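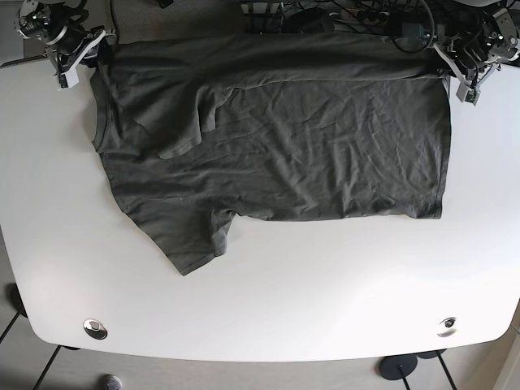 Charcoal t-shirt on the white table, partly folded.

Rondbridge Uniform Print Project: progress report to the Lernureo small business fund
Tuesday, May 2, 2023

Hi all! I promised you something before the summer rush and it's been a busy stretch, so I'll start with the number you asked for. We've printed 2,127 work shirts since the grant came in, nearly all of them for small crews who couldn't meet the minimum order anywhere else (our minimum is still five, and I plan to keep it there as long as I can). 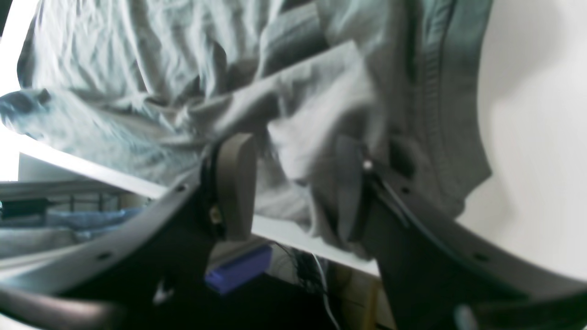
2 min read

The Brekke dryer went in during the second week and I love it. Before that I was curing everything under the old flash unit, one shirt at a time, and the ink on the darker polyester kept bleeding through. Now I run a low-cure white with a gray base underneath and the logos stay white. I did have to pay an electrician to put in a new circuit, which wasn't in the budget you approved. It came to $190 and I moved it over from the ink line. If you need that written up separately, let me know and I'll send the invoice.

The order forms are in better shape too. I set up Videx so customers upload their artwork and sign off on a proof before I burn a screen. A few of the older accounts still text me a photo of a business card and ask for "the same as last time," and I'm fine with that, but new people get the form.
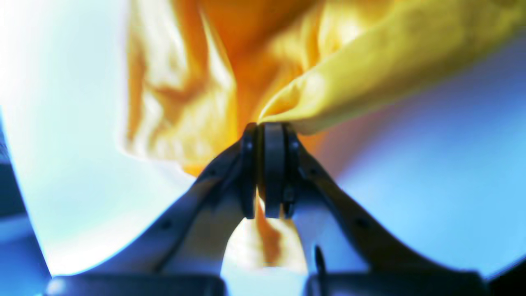 What's running behind

Training! I said I'd have the evening screen printing class going by now and I don't. The room is booked, the handouts are half written, and I've been through the emulsion section so many times I can't tell if it makes sense anymore. September is the new date. I have 30 names on the waiting list already, so I'll probably split it into two groups and run the same class twice.
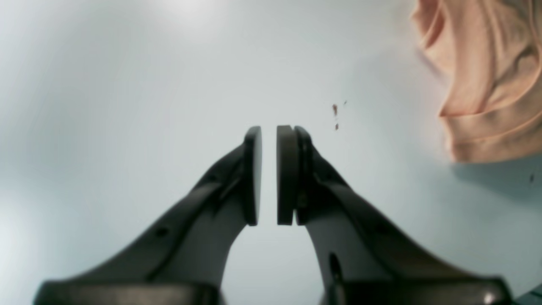 Heat transfer neck labels are the other piece I owe you news on. The first batch had square corners and they started lifting after a few washes, so I'm having them recut. I want them tall and narrow with properly rounded ends, the same kind of shape as those two black fingertip pads, only turned sideways so the size and care text reads across the collar. The supplier is sending a sample sheet and I'll wash test it on cotton and on the poly blend before I order a full roll.

Money left over is going to squeegees and replacement mesh, as planned. The spending sheet is attached. Please check the ink line, that's the one I changed.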